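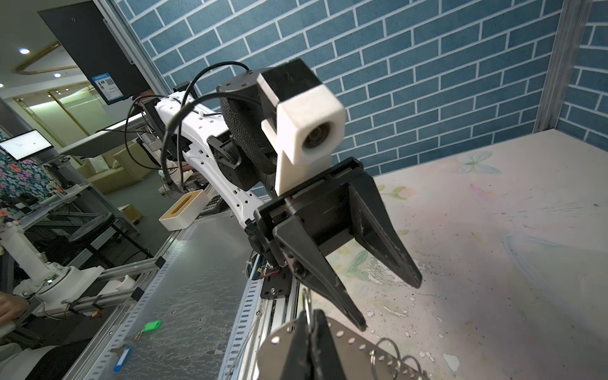
White tabletop, Hurport, in March.

Tags: language data, home decoration, small datasets

Monti Pattern Words

Monti is a word list for the patterns of wallpaper, curtains, oilcloth and floor mats. It contains 1648 entries, taken from 25 old sales catalogs. Each entry gives the word as it was printed, a simple form in English, and the page where we found it. There are no prices in the data.

Where the words come from

The catalogs belonged to Horácio Veloso, who sold wallpaper in Tarnitz until his shop closed. Deolinda Barreto typed the pages by hand. Mafalda Leitão checked the spelling and wrote the English forms. Some 200 entries have a second reading by Noeline Ngata, and these are marked with "2" in the column "reader".

Columns

id, word, plain_form, family, catalog, page, reader, note

The file is UTF-8 text with tabs between the columns. Empty cells are really empty — we do not write "none" or "NA".
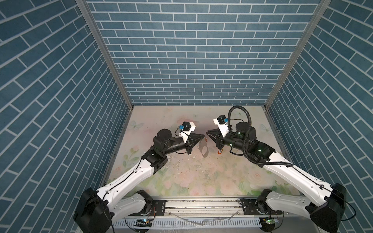 The column "family" is the most difficult one to use. It has five values: floral, animal, geometric, masonry and mixed. The first word of the family is what the pattern mainly shows, not the style of drawing, so a watercolor rose and an engraved rose are both floral. A mat like the one with pink roses, green leaves and pale butterflies goes to mixed, and the blue brick walls around it go to masonry, with the note "staggered". In the older catalogs the sellers used the same word for brick and for tile. We left such words in masonry and put a question mark in the note.

Known problems

Catalog 7 has no page numbers after the curtains. Accents were lost in a part of catalog 12 and we repaired them from memory, so please be careful there. Duplicate words are kept when they come from different catalogs.

Use

Free for study and teaching. Please mention Monti and the version date.

Last updated: 29 April 2019

Contact: Heiðrún Bergmann, Monti word list, Hurport | Back to top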